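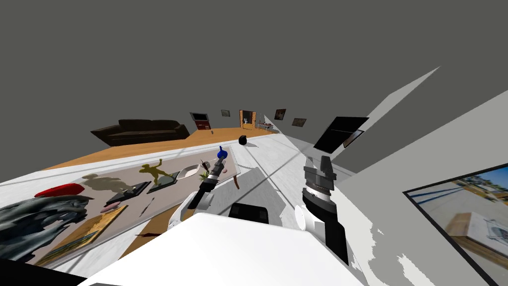

¿Cuánto tiempo hay que regar por goteo un seto de laurel recién plantado?

En verano, 90 minutos por riego, dos veces por semana, con goteros de caudal bajo y tierra que no sea pura arena. En otoño se reduce a la mitad y en invierno normalmente se cierra el agua.

Foro de jardín > Riego > Seto nuevo con goteo, hojas amarillas

anwara_patwary
Buenas tardes a todos. El español no es mi primera lengua, les pido paciencia con mis frases. En marzo planté un seto de laurel en el lado norte de la casa, con una manguera de goteo en la superficie. Ahora las hojas de abajo se ponen amarillas, las de arriba siguen verdes. Riego cada día durante un cuarto de hora. La tierra es arcillosa y cuando meto el dedo la encuentro siempre húmeda. He leído la tabla del principio, pero no sé si sirve para arcilla. ¿Es falta de agua o es demasiada?

rhodri_m
Demasiada, casi seguro. Un riego corto cada día moja solamente la capa de arriba y las raíces se quedan allí. En arcilla yo regaría una vez por semana y más largo. Mira también que el cuello de la planta no esté enterrado.

D. Tillman
No estoy de acuerdo con lo de una vez por semana. Es un seto del primer año y el cepellón todavía no ha salido a la tierra nueva. El cepellón de vivero es turba y puede estar seco por dentro aunque la arcilla de alrededor esté mojada. Me pasó exactamente esto con los míos: yo veía barro y las plantas tenían sed. Saca una planta y mira.

rhodri_m
¿Sacar una planta en junio? Yo no lo haría. Con una pala estrecha se abre un hueco al lado y se ve lo mismo.

D. Tillman
Bueno, con la pala también vale.

anwara_patwary
Gracias a los dos. Hice el hueco al lado de la tercera planta. La arcilla está muy mojada hasta unos 20 cm y más abajo está dura como un ladrillo. El cepellón por fuera está húmedo, por dentro no sé decirlo. Olía un poco mal - como agua de florero.

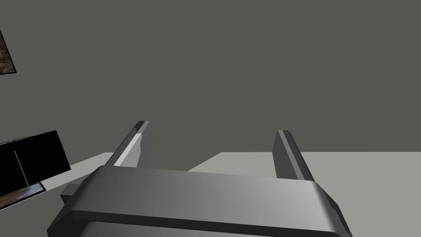 Pinza vista desde atrás, simulación

shanti.awasthi
Si huele así, hay poco aire en esa zona. Para mí Rhodri tiene razón en la causa y Tillman en la precaución. Yo dejaría secar cinco días, sin tocar nada, y después empezaría con riegos largos y separados. El abono, por ahora, ninguno. Mucha gente ve amarillo y echa hierro, y el hierro no arregla un suelo encharcado.

donghyun_ra
Pregunto otra cosa: ¿qué presión tienes? Yo compré el regulador de Gridmont y el gotero del principio de la línea daba el doble que el del final. Cambié la línea por la autocompensante de Treltden y se acabó la diferencia. Si tu línea es larga y tiene pendiente, puede que una parte del seto esté ahogada y la otra no.

anwara_patwary
Hay pendiente, sí. Las plantas peores están abajo. No había pensado en esto.

rhodri_m
Pues ahí lo tienes. Antes de comprar nada, pon un vaso debajo de un gotero arriba y otro abajo, el mismo tiempo, y compara. Es gratis. Las líneas caras no siempre son necesarias, yo tengo la más simple del vivero Amarasinghe y funciona en un terreno llano.

donghyun_ra
En un terreno llano, claro. El suyo no lo es.

shanti.awasthi
Anwara, ¿cuánto gastas de agua? El contador también ayuda a entender.

anwara_patwary
Desde la plantación, 1.685 litros en el contador del jardín, pero incluye los tomates y dos macetas grandes. He hecho la prueba de los vasos: el de abajo se llenó claramente antes. Voy a escribir aquí lo que pienso hacer y ustedes me corrigen, por favor.

1. Cerrar el agua y esperar los días que dijo Shanti. Mirar el hueco cada tarde, hacia las siete.

2. Retirar la corteza alrededor del cuello de cada planta, un palmo más o menos, y dejarla solamente entre las plantas.

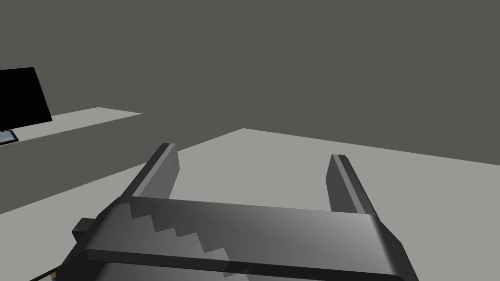
3. Cambiar la manguera de la parte baja por una línea autocompensante, con una válvula propia para poder cerrarla aparte.

4. Programar el riego largo, dos veces por semana al principio, y bajar a una si la tierra sigue mojada al meter la pala.

D. Tillman
El punto 4 me gusta. En el punto 3 pon también un filtro antes de la válvula, esas líneas se atascan con la cal.

rhodri_m
Yo empezaría con una vez por semana, pero ya lo he dicho. Las hojas amarillas se caerán igual, no te asustes. Mira las nuevas.

anwara_patwary
Pongo el filtro. El programador es un Reltia antiguo y no sé si admite dos válvulas, voy a buscar el manual esta noche y les cuento.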